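Zakville Robotics Notes
Filed under: Manipulation / Software
Reading time: 4 min

1/ Thread on the release logic in our pick-and-drop stack. It took most of the winter and it's a small amount of code, so I'm writing down what changed before I forget the order.

2/ The task is plain. Pick up a piece of trash from a table, carry it to a small bin, let go. The planner is Cilow, which we've been writing in house. Grasp detection is a separate process called Stunonora. They talk over one message queue.

3/ For a long time all our effort went into the grasp. Grasping got decent. Then we looked at the logs by phase and most of the remaining failures were in the last second, at the release.

4/ The old release was one line. Move the tool center point to a fixed offset over the bin center, open the gripper, wait, retreat. The offset was a constant in a YAML file. It had a comment next to it that said "tune later." The comment was dated July.

5/ Fixed offset works for a block. A block hangs the same distance below the fingers every time. Tissue doesn't. It gets wadded differently on every grasp, and part of it can hang well below the pads or stick out to one side.

6/ So the tool center point can be exactly over the opening while the thing you're dropping is over the rim. The planner was reporting success on pose error and the paper was on the table.

7/ First fix: after the lift, take one depth image and segment whatever is between and below the fingers. Fit a loose hull around it. Attach that hull to the gripper in the planning scene as a carried object.

8/ We already attached carried objects, but the shape came from the detection made before the grasp. For soft items that shape is out of date as soon as the fingers close. Measuring again after the lift was the biggest single improvement in the whole project.

9/ Second fix: plan the drop from the hull, leaving the gripper out of the target. Cilow now takes the bottom of the hull, projects it straight down, and asks whether the footprint fits inside the opening with a margin. If it doesn't, it shifts the wrist or rotates it and asks again.

10/ The opening itself was wrong too. We had modeled the bin as a box with no top. The bin has a swing lid, and with the flap tilted forward it covers the front half. The usable hole is the back half.
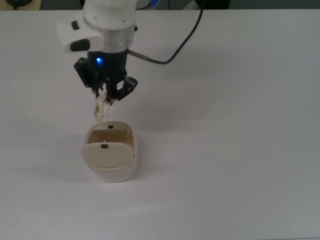

11/ Lombardi replied to the last post asking why we don't just push the flap down with the gripper and use the whole opening, and said a contact move would be less work than modeling the lid.

12/ Fair question. We tried it in simulation. The contact move needs force limits, a recovery if the flap sticks, and another recovery if the bin slides. That's three new states in the behavior tree. The lid model is one extra polygon and an angle.

13/ The angle is estimated from depth at the start of each cycle. If the fit is poor, we assume the flap covers more than it probably does and plan for the smaller hole. Sometimes that means no valid drop pose, and the cycle stops with a clear error. I prefer that to a guess.

14/ Cable handling, for anyone running an external gripper cable like ours. The wrist rotation in post 9 looked free to the planner. It isn't free to the cable. We added a soft cost on the last joint measured from its neutral angle, and a hard limit well short of the joint's own limit.

15/ The soft cost matters more than the limit. Without it the sampler would happily pick a large rotation when a small shift did the same job, and the next cycle started from there.

16/ Numbers. We replayed 1,365 logged cycles against the new release planner, offline. It flagged the old drop pose as bad in most of the cycles that had failed at release. It also flagged 29 cycles that had been fine.

17/ I went through all 29 by hand. In 18 of them the hull was too big because the segmentation had picked up part of a finger. We now mask the fingers out using the joint state. The others were drops that had worked with very little margin, and I'm happy for those to be flagged.

18/ Planning time went up. The footprint check is cheap but the rotate-and-retry loop can run several times. We capped it at around 1,000 samples and cache the bin polygon for the cycle. It no longer shows up in the cycle time plots.

19/ Still open: confirming the item left the fingers. Gripper width tells you the fingers opened. It doesn't tell you the paper didn't cling to one pad. Right now we take a second depth image after opening and compare it with the empty gripper model. It misses thin pieces.

20/ Also open: the wait before retreat is still a constant. It's in the same YAML file. I removed the "tune later" comment and opened a ticket.

21/ The replay tool is the piece I'd suggest copying if you take one thing. It reads the queue logs, swaps in a new planner build, and prints the cycles where the decision changed. A day and a half to write, and I run it before every merge now.

Posted February 19, 2021
Tags: motion planning, grasping, depth sensing, logs

Recent threads
Why we moved Stunonora to its own process
Attached objects in the planning scene, part 2
Behavior trees: how many states is too many
Reading a joint limit error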